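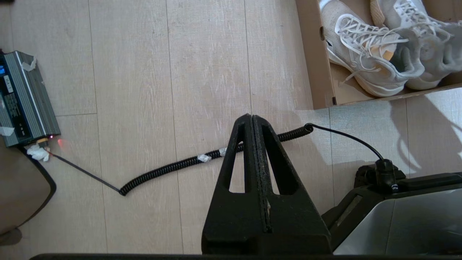 Can I run the Pello arm on a living room floor, or do I need a bench?

A floor is fine as long as the base can't creep. I've used mine both ways, and the floor wins when I want lots of reach and nothing to fall off.

Pello arm kit, from the Drelness shop

Hi! I design and sell these out of my house, and every kit gets built up once, run, and taken apart again before it ships. Pello is a small tabletop arm with a two-finger gripper, meant for people who like building the thing as much as using it. The fingers taper to a point, with a triangle cut out of the middle of each one to save weight (and print time - so much print time).

What's in the box

Printed parts in black
Motors, already numbered
Base housing with the plug on top
Coiled power cable
Bag of 519 screws, washers and inserts, spares included
Build booklet, 32 pages

You bring your own power supply. I run mine off a metal-cased one with a readout on it, and I like being able to glance down and see the number. Check the booklet for the voltage before you plug in anything at all, please!

Putting it together

Plan on 3 evenings. The base goes quickly, the shoulder is fiddly, and the wrist is where people email me. If a joint feels gritty, back the screws off a quarter turn and try again.

I went with a coiled cable after snagging a straight one one time too many. It takes up its own slack, but it does have a spring to it, so I put a wrap of tape wherever I want it to behave. White tape shows up nicely on black cable.

For a work area, I use a flat piece of cardboard with tape on the top corners. It's cheap, it gives the fingers something softer than tile to bump into, and you can draw your pick-up spots right on it with a marker. Swap it out when it gets chewed up. 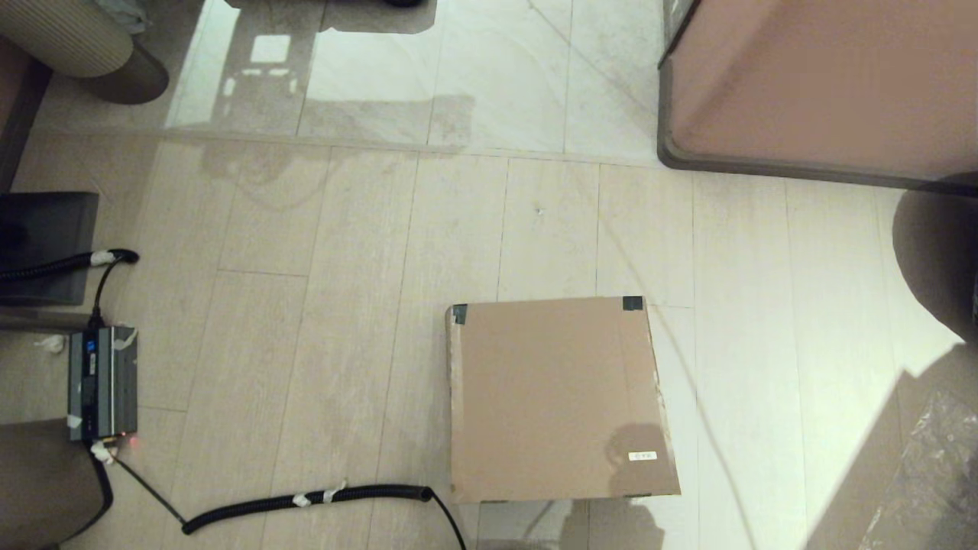
Software

Pello runs on Clistura, my little control program. Plug in, home the joints, and jog it around with the keyboard until you get a feel for it. Start at 60 percent speed. I still do.

Shipping

Orders go out from Pattinasarany in small batches. The next one is planned for September, and the waiting list is open now. Spare fingers are sold in pairs and can be added to any order.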